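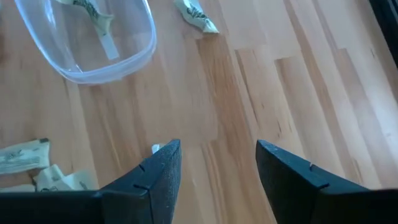
¿Qué se le pide a una pinza de dos dedos cuando el objeto no tiene forma fija? Que cierre sobre material, que no lo pierda al levantarlo y que lo suelte donde toca. Parece poco. Con una caja rígida es poco; con un envoltorio arrugado cambia todo, y a eso dedicamos el capítulo.

Capítulo 3
Evaluar un kit comercial: la pinza Sistari y los objetos blandos

Al terminar el capítulo el lector debería poder leer la ficha de un kit de manipulación sin creérsela entera. Saber qué preguntar al proveedor. Montar una prueba propia, barata, en una mesa cualquiera.

Usaremos un solo producto de principio a fin: el kit Sistari, que distribuye Gurcombe para centros de formación y talleres pequeños. Incluye pinza de dos dedos, cámara de muñeca, soporte para una segunda cámara fija y el software Yip, con el que se graban y se repiten las tareas. El brazo va aparte – dato que en el folleto sale en letra pequeña y que conviene tener claro antes de pedir presupuesto.

3.1 Por qué envoltorios

Los catálogos enseñan cubos. También cilindros, alguna pelota. Geometría conocida, agarre repetible, vídeo bonito. El papel arrugado no colabora: dos piezas del mismo envoltorio nunca quedan igual, el punto de agarre bueno se mueve, y la superficie clara con letras oscuras confunde a la segmentación mas de lo que uno espera.

La tarea de referencia es sencilla de contar. Trozos de envoltorio sueltos sobre la mesa, un recipiente de plástico transparente, y hay que meterlos dentro. Al principio, recipiente casi vacío y mucho sitio. Al final, otra cosa: el material se apila, asoma por encima del borde y la pinza tiene que soltar sin arrastrar lo que ya estaba. Las dos fases se evalúan por separado. Mezclarlas en un único porcentaje tapa justo lo que interesa.

Vocabulario que saldrá enseguida:

Apertura: distancia entre las puntas con la pinza abierta.
Intento: un cierre de los dedos, haya o no haya agarre.
Suelta limpia: la pieza queda dentro y no se mueve ninguna otra.
Arrastre: la pieza soltada se va pegada al dedo, o se lleva a una vecina.

3.2 Lo que ofrece el kit

Precio aparte (cambia cada curso, mejor pedirlo), lo que pesa en la decisión es esto. Apertura máxima de 115 mm según ficha. Dedos intercambiables, dos juegos. Licencia de Yip para un puesto; el segundo puesto se paga. Asistencia por correo, respuesta lenta en septiembre, cuando arrancan todos los cursos a la vez.

La comparación lógica es con el Pillmont, más caro y con sensor de fuerza en el dedo. Para objetos blandos ese sensor importa. Para aprender a plantear una prueba, menos. Volveremos al Pillmont en los ejercicios.

Nuestra valoración, adelantada: Sistari cumple como kit docente. Para línea de producción no lo recomendaríamos todavía, sobre todo por la suelta – el material ligero se queda pegado y el software no avisa.

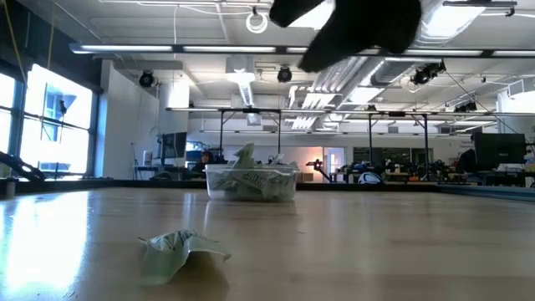 3.3 La prueba, paso a paso

Primero, fijar la luz. Una mesa de madera con brillo y una ventana al lado dan reflejos que cambian a lo largo de la mañana. Anotar la hora de cada serie.

Segundo, colocar la cámara fija de modo que se vea el recipiente de perfil. La de muñeca mira desde arriba y no dice nada de la altura del montón.

Tercero, 100 intentos por serie, sin descartar ninguno. En la nuestra hubo 41 sueltas limpias en la fase de recipiente lleno. Una cifra floja, y útil: señala qué mirar primero.

Cuarto, apuntar los fallos por tipo, no sólo el total. Arrastre, cierre en vacío, pieza fuera del recipiente. La hoja de registro está en el apéndice, se puede fotocopiar.

Quinto, repetir la serie con el otro juego de dedos. Mismo recipiente, mismos envoltorios, misma posicion de salida. Si se cambian dos cosas a la vez la serie no vale y toca empezar de nuevo.

En el apartado 3.4 se explica cómo pasar estos registros a una tabla comparativa y qué margen pedir antes de dar por mejor un juego de dedos que otro.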